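How to Set Up a Hand-Held Gripper Station for Demonstration Work

Applies to: packing and consumables tasks, two-handed
Last revised: Tuesday, August 17, 2021
Maintained by: Raluca Preda, process engineering, Camthorpe

Scope

This page covers preparing a table, running a demonstration shift, and handing the recordings over for training. It also covers the staffing changes that came with the work, as most questions from other sites have been about those. It does not cover the packing cell itself, which is described in the Brarnby line manual.

Demonstrators at Camthorpe are drawn from the packing floor. They hold one gripper in each hand and perform the task with the grippers in place of their fingers. The recordings are used to train the policy that runs on the cell. A demonstrator needs no programming background but does need to know the task well.

Before the shift

1. Clear the tabletop. Leave only the items on the task sheet. Tools, drinks and phones go on the shelf by the door.

2. Route the gripper cables off the table, one to each side. Leave enough slack for the demonstrator to reach the back edge without feeling a pull. A taut cable changes how people move the wrist, and the change shows up in the data.

3. Check the marker plates. Both must be clean and firmly attached. Replace any plate with a scratched or lifted dot.

4. Open and close each gripper 3 times. If the fingers do not meet evenly, tag the unit and take a spare. Do not adjust finger screws at the table.

5. Start the recorder and enter the task code and the demonstrator's station number. Do not enter a name. The reason is given under "Records" below.

6. Adjust table height to the person. Forearms should be close to level when the wrists are near the front of the tabletop.

Running a task

Read the task sheet aloud once before the first attempt. Start each attempt with both grippers open. Work at a steady pace, slower than hand packing. Speed is set later, on the cell, and fast demonstrations tend to include small corrections that the policy copies.

When an attempt fails, finish the motion, set the item down and press the pedal to mark it. Do not delete it. Failed attempts are sorted by the review desk and a share of them is kept.

A standard set is 50 attempts. After each set the demonstrator leaves the table for at least ten minutes. The grippers are heavier than they look, and most of the load is carried by the thumb and the outside of the forearm. Zodwa Oosthuizen, who leads the demonstration group, moved the break from every second set to every set in April after comparing the shift notes with the first-aid log.

Soft items

Soft and thin items (tissue, wipes, cloths, bagged inserts) take the longest to learn, for people as well as for the cell. The following settings work for us:

– Approach from above or from the near side, with the fingers open no wider than needed.
– Pinch a fold. A flat single layer slips out of the pads.
– With both grippers on the same item, bring them close together before pulling. Pull with one and hold with the other.
– Let the loose part hang. Trying to gather it adds motion that has no use on the line.
– Vary the starting shape. Crumple the item differently for each attempt, and turn it.

Do not straighten a soft item by hand between attempts unless the task sheet calls for it. The cell will meet these items in whatever state the feeder leaves them.

Work with soft items at the table: 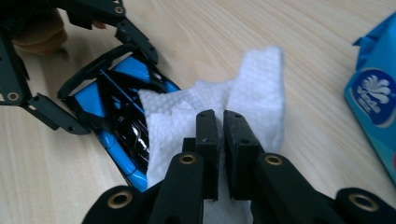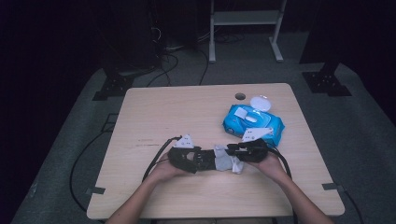

Review and handover

Recordings go to the review desk at the end of the shift. The reviewer checks marker tracking first, then contact, then the end state. A set with more than five lost-tracking segments is returned and repeated. Accepted sets are exported to Tralura, our storage and labeling tool, under the task code. The first release for soft items was trained on 1,017 accepted attempts. We had planned for fewer, but the early sets were too much alike.

What changed for the packing floor

Before the cell was installed, soft-item packing was one full-time position per shift. It is now split. One person tends the cell and clears jams, and the demonstration table runs whenever a new item or a change in packaging comes in. People rotate between the two, with no one on demonstration for more than half a shift.

Pay grade was settled before the first recording. Demonstration is paid at the line-lead rate for the hours worked. Other sites planning the same should do this first. At the Dalen site it was left until later, and several experienced packers declined the work until it was resolved.

Two effects were not in the original plan. Cell tenders now report faults in much more detail, and those who have demonstrated the task can usually say which part of the motion went wrong. On the other side, some packers find tending dull and have asked for more table time than we can offer. This is still open.

Records

Recordings are not used to rate individual packers. Station numbers are changed weekly and the key is held by the shift office. Supervisors have no access to raw recordings. Anyone may ask for a set to be removed, up to the point of export.

Known problems

– Tracking drops when one marker plate passes behind the other arm. Shift the item toward the center of the table.
– The pedal registers twice if held down. Press and release.
– Recorder error 110 means the right gripper was connected before the left. Unplug both and connect the left one first.

Send corrections to Raluca Preda. Requests for table time go to Zodwa Oosthuizen by the Thursday before the rota is posted.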